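We use cookies to remember your preferences and see which pages get read. Accept all | Manage settings

Home Life Studies / Laundry & Linen / Open Articles

4. What people do with a towel once it's dry

4.1 Getting a fold on record

I went into this part of the study thinking towels would be the dull bit. Shirts have sleeves, fitted sheets have those awful elastic corners, and a towel is a rectangle. How many ways can you fold a rectangle? Quite a lot, as I found out over one long September (and my own linen closet has not been the same since).

We collected 414 folds from 61 households, all of them thick terry bath towels, and all folded by whoever normally does it at home. I asked people to work wherever they usually work. I had pictured a bed or a table for pretty much everyone, and plenty of people did use one, but we also got couch arms, the top of a dryer, a lap, and a good number of folds done standing up in the middle of the floor with nothing under the towel at all. Those last ones turned into my favorites and I'll spend most of this section on them.

We coded every fold by its first move, its last move, and the shape it ended up in. The first move was nearly always in half, long edge to long edge or short edge to short edge, and I don't have much to add to what Jayawardena already wrote on that. The last move is where people really part ways. Some roll. Some do a final half fold and give it a pat – the pat is very common, and I've come to think of it as part of the fold. And some bring the sides in to make thirds, and they tend to feel strongly about it!

4.2 Thirds in the air

Folding in thirds on a table is easy enough. You lay the towel down, bring one side in, bring the other side over it, smooth it out. Doing it in the air is harder, and the trouble is mostly thickness. A thin kitchen towel will hang straight and let you crease it against itself. A thick bath towel pushes back. The layers want to spring open, and the top edge swells up into soft humps where the fabric turns over. In our notes we just called these "ears," and I'm keeping the word here even though one reviewer of the Mosard pilot asked us to drop it.

What folders do about the ears is hold the bundle from both sides and press. The hands go flat or a little cupped, fingers spread wide, and the towel gets squeezed between them like a big sandwich. Figure 3 shows the hold well, with the vertical creases down the middle and the two ears at the top with a dip between them.

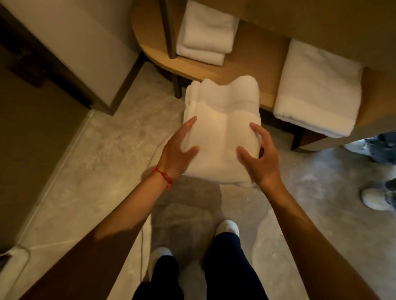
Figure 3. Two-sided hold on a thick white towel folded in thirds, just above a marble floor.

4.3 Where the towel goes next

A fold is only as good as the shelf it has to live on, and I wish we'd planned for that from the start. In the first round of interviews I asked people why they fold the way they do and mostly got "that's how my mother did it." Fair enough. In the second round I asked them to show me the shelf, and the answers got much better. People with deep shelves liked the big flat half fold. People with narrow ones went for thirds or rolls, and 20 households told us they had changed their fold after moving to a new place.

There's also the question of which side faces out. Most people wanted the rounded edge toward the door and the loose edges hidden at the back. I had expected that from the Kirnov survey, which covers 500 homes and asks about closets in general. What I hadn't expected was a smaller group who store towels standing on end, like books, with the ears up. They pull one out without messing up its neighbors, and they were very happy to demonstrate this for me, sometimes more than once.

I tried the standing method at home for the rest of the project. It works nicely with a full shelf and badly with a half-empty one, where the end towel slumps over and takes the next one with it. Two of the households get around this with a Jistar bookend, and I've now bought a pair myself.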